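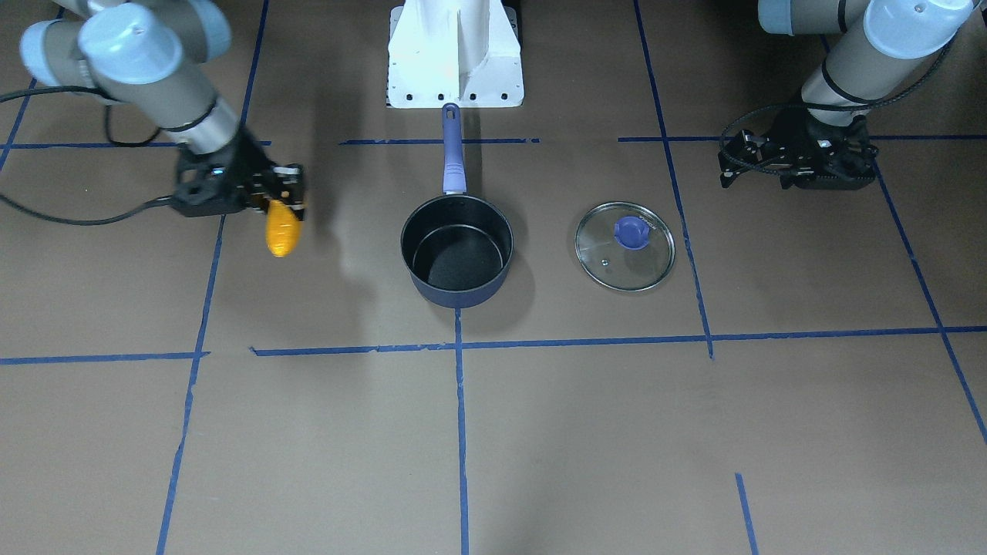

The Prestix Lanard is the practice goal we reach for when the evenings draw in and the kids still want one more game before supper. It's 66 inches wide, which feels generous to a seven-year-old and pleasantly mean to a grown-up, and it folds flat enough to slide behind a couch. Plenty of our customers use it indoors through the winter, and if you'd like passing zones to go with it, a floor covered in brown paper and divided into large rectangles with blue painter's tape, like the one the saucepan and its glass lid are standing on, gives you a lovely clear grid to play across. Call out a rectangle, play the ball into it, then turn and shoot!

The frame is powder-coated steel with rounded corners, and the net clips on with little sleeves that small hands can manage (ours have, many times). You'll get the frame, the net, 4 ground pegs for grass and a set of rubber feet for hard floors, all packed in a zip-up carry bag with a proper shoulder strap.
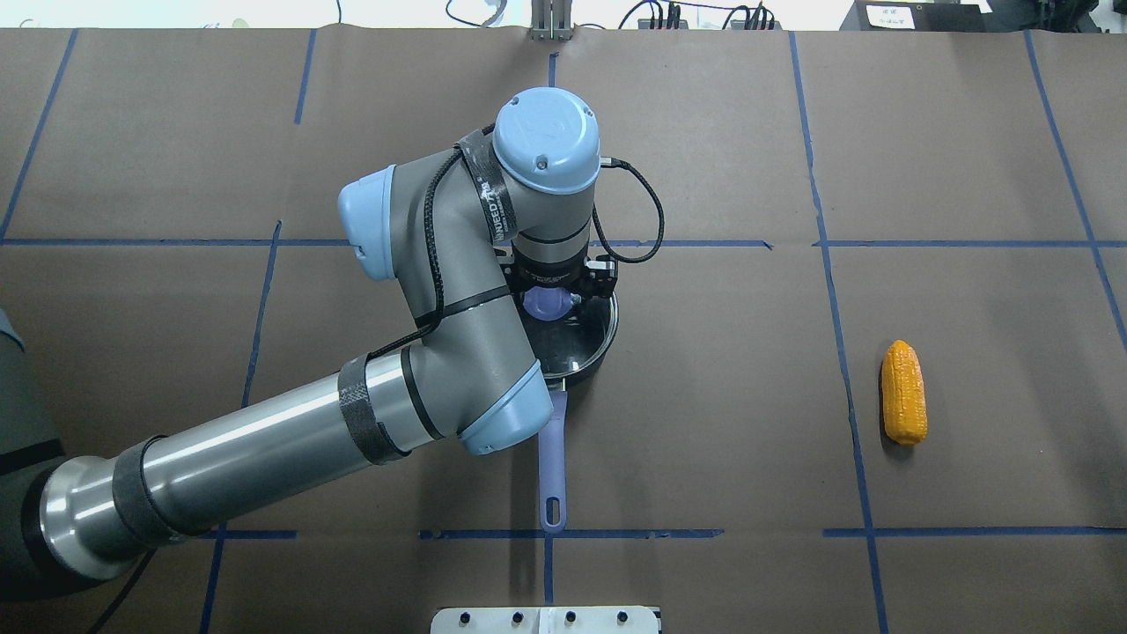
Small black frying pan on brown paper, with blue tape lines

Putting it together the first time takes 15 minutes if you lay the pieces out before you start. Unfold the two side arms until they click, drop the crossbar into its sockets, and hang the net from the top corners down. After that you can leave the net on and simply fold the whole thing up — it goes back in the bag with a bit of coaxing.

We're often asked which ball to use with it. Outdoors any size 3 or 4 is fine, but for hallways and basements we'd suggest the Bostar soft ball, sold separately, which has a felt cover and doesn't come back at you quite so fast.
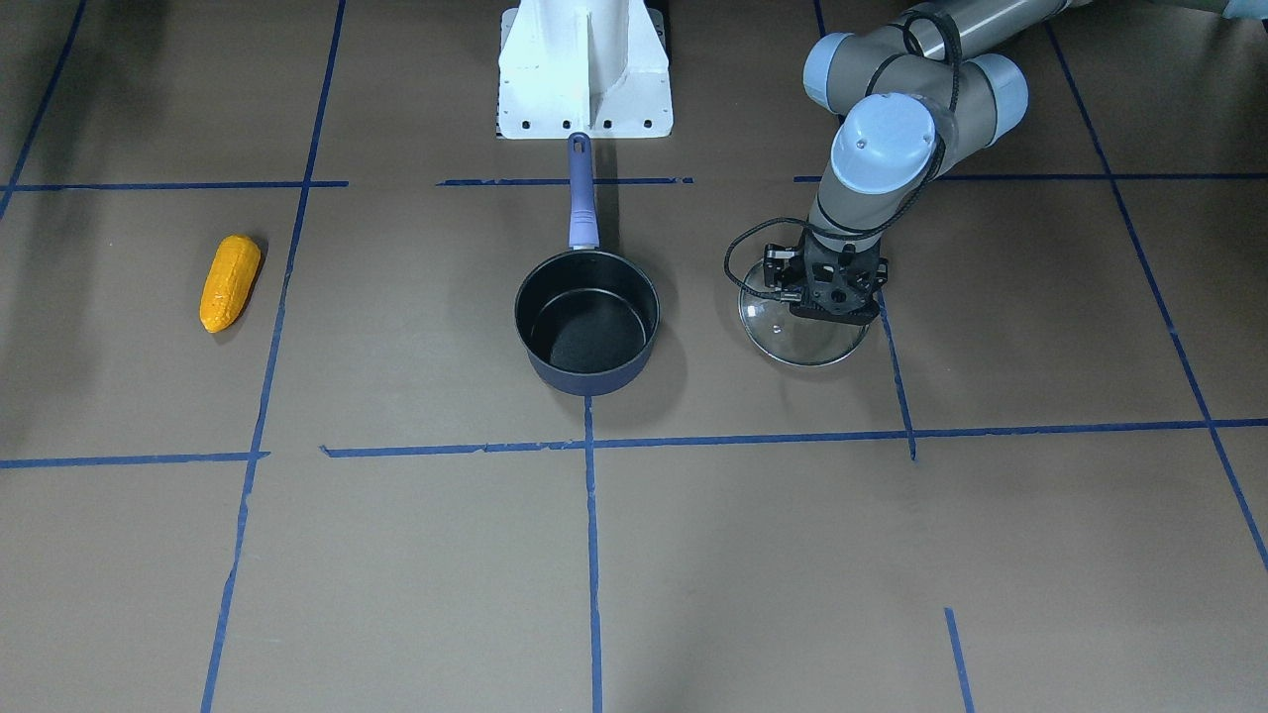

It's kinder to lamps, too. If you have older players who really like to strike it, the heavier Bråten net fits the same frame and can be swapped over without tools. It has a tighter mesh and a double-stitched lower edge, where most of the wear happens.

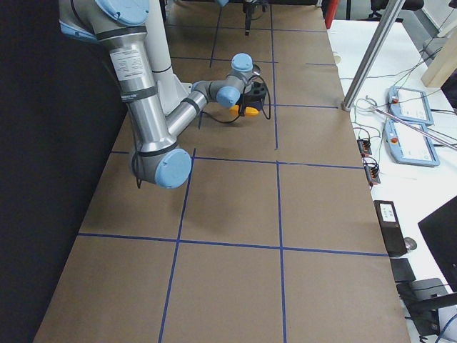
Details & Care

Item number: 1631
Width: 66 inches
Frame: powder-coated steel
Color: white frame, white net
Best for: backyard, garage or playroom

Wipe the frame down with a damp cloth after muddy games and let the net dry fully before you pack it away. Please don't leave the goal out in high winds, even when it's pegged. Replacement nets and feet are back in stock in November.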